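Pushing blocks: what changed when we stopped predicting positions

2026-07-02

Posted in: work, robots

The short version is that we changed what our pushing policy predicts, retrained it on the same demonstrations, and it got better at the one thing it had always been bad at. The long version follows, including the parts that didn't work, as I would have liked to read something like this in the spring before I started.

The task is simple to say. There is a board with coloured blocks on it and an arm with a single blunt rod pointing down. Someone gives a short instruction such as "move the yellow block next to the red star", and the arm has to do it by pushing. It can't pick anything up. It can only slide things, and it has to lower its end close to the wood, get round behind the block, and push in the right direction for long enough.

Our first policy, which everyone in the group calls Judanby after the folder it lived in, took in the camera picture and the instruction and predicted where the tip of the rod should be a short time later. A low-level controller then moved it there. This is a very ordinary set-up and it works quite well. If the block was in open space and the goal was a long way off, Judanby would nearly always get it moving the right way.

The trouble came at the end of a push. With the block close to its goal, the policy would slow down, drift a little to one side, and lose contact. It would then sit just off the face of the block, making small movements that did nothing. In the demonstrations, people pause at about that point too. They stop, look, and go round to the other side for a correction. The policy had learned the pause very well and had not learned what comes after it.

I spent most of my time in the early part of the year on the wrong fixes. I tried throwing away the still sections of the demonstrations. That removed the pauses and also removed some of the slow, careful contact we wanted to keep, and the policy began knocking blocks past their goals. I tried giving it a short history of earlier pictures. That made it worse, because it learned to carry on doing whatever it had just been doing, which is a well known problem with copying people and I should have expected it. I tried a larger network. It took longer to train and paused in the same places.

The change that helped came out of a dull afternoon of looking at plots. I had drawn the predicted tip positions over a long run of held-out clips, and the errors were small everywhere. By the number we were using to compare models, the pauses were some of the best parts of the whole run. A tip that stays still when the person's tip also stays still has almost no error. The same few millimetres that make no difference in open space decide whether you are touching the left side of a block or the right side, and our loss treated the two cases the same.

So we stopped asking for a tip position on its own. The new model, Seixas, makes two predictions. The first is the short path we would like the block to follow. The second is the motion of the rod, given that path. Both come from the same picture and the same network up to the last few layers. We get the block paths for training from a tracker that runs over the recorded demonstrations afterwards, so nobody had to label anything by hand, although I did end up checking a lot of it by eye.

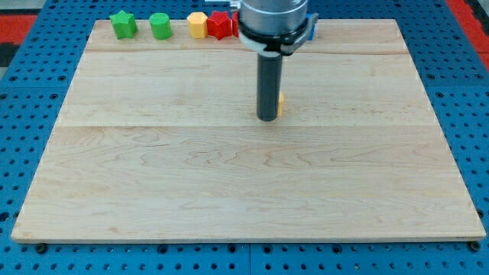
The tracker was the slowest part to get right. Blocks of the same colour cause trouble when they come together, and the rod hides whatever it is pushing for a good part of each push. A block that vanishes behind the rod and comes out on the other side looks, to a simple tracker, like one block ending and another one starting. We fixed most of this by running it forwards and backwards through each clip and keeping only the paths where both directions agreed. The rest we threw away. Of the demonstrations we had, 1291 survived, and both models in the comparison were trained on exactly that set. I want to be clear about this, because in an earlier internal write-up I had compared the new model on the cleaned set with the old one on everything, and that flattered the new one.

For the comparison we used 40 starting layouts and ran each model on every layout 3 times. The layouts were set up by hand from printed guides, so they are close to identical between models without being perfect. We swapped between the two models during the session so that any slow change in the lights or the camera would fall on both. An attempt counted as a success if the named block ended up inside the goal area and stayed there after the arm lifted. If the arm moved some other block a long way in the process, we wrote that down separately and did not count it as a failure.

Seixas finished clearly more of the runs. I am leaving the full table for the paper, where it will have proper error bars next to it, but the pattern was easy to see even from a chair beside the table. On long pushes through open space the two were much the same. Nearly all of the gain was in the last part of the task, the bit where Judanby used to stall. The new model still pauses. It pauses and then goes round.

I think the reason is fairly plain. When the tip is still, the first prediction is not still. The block has a path it ought to be following and is not following it, and that gap keeps giving the second prediction something to work from. We tested this in a rough way by freezing the block path to zero while the policy was running. It went straight back to hovering beside the block, and looked very much like the old model.

Some things did not improve, and one got worse.

Turning is still poor. The path we predict is the path of the middle of the block and says nothing about which way the block is facing. For round blocks that is fine. Star-shaped ones catch on the rod between two points and swing about, and the model has no idea that this is happening until the middle of the block has moved off to the side. We could predict the angle too, but the tracker is bad at angles for shapes that look the same after a small turn, and I would rather not train on labels I don't trust.

Crowding is the thing that got worse. If the named block is touching two others, Judanby would often hang back, while Seixas tends to push through. It wants its block to move along the path and it will take the neighbours with it. The number of runs where another block was shifted a long way went up. For our score it makes no difference, and for any real use it would matter a good deal. I have a half-finished version that predicts paths for every block on the board, including the ones that ought to stay put, and early runs in June looked calmer. I don't have enough of them to say more than that.

There is also the question of instructions. Ours are short and come from a fixed set of patterns, so "next to" and "to the left of" are doing very little work as language. Colleagues have asked whether the block path would help with freer wording. My guess is that it would help a bit, since a path is a clearer thing to argue with than a tip position, but we haven't tried it.

A few practical notes for anyone who wants to do something similar.

Check the camera position before each session. We lost 2 days to a mount that had slipped slightly. Both models got worse by about the same amount and I went looking for a software bug that wasn't there.

Raise the rod a little higher between pushes than you think you need to. We had it skimming close to the board while travelling, as the people giving demonstrations did, and it clipped blocks on the way past. We now lift it in the controller and leave the learned part out of it.

Plot your errors against the distance from the rod to the block. I would have found the problem months earlier if I had done this, instead of looking at a single average. It takes a few lines of code.

Keep the old model running. It would have been easy to stop testing Judanby once the new one looked better, and then every later change would have been measured against a number from a different week with the camera in a different place.

The training code is part of a shared library we call Fellura, and the pushing parts are tangled up with things that belong to other projects. I am pulling them out slowly. The tracker will come first, as it stands alone and several people have asked for it. The demonstrations need more work, mainly because the file format changed halfway through collection and the older half stores its times in a different way.

Next on my list is the version with paths for all the blocks, on the same starting layouts so the numbers line up. After that I want to go back to the still sections I threw out at the start of the year and see whether Seixas can make use of them. If anyone has tried predicting object motion first on a task with proper grasping, I would like to hear how you dealt with the moment of contact - the comments are open, or you can email me at the usual address.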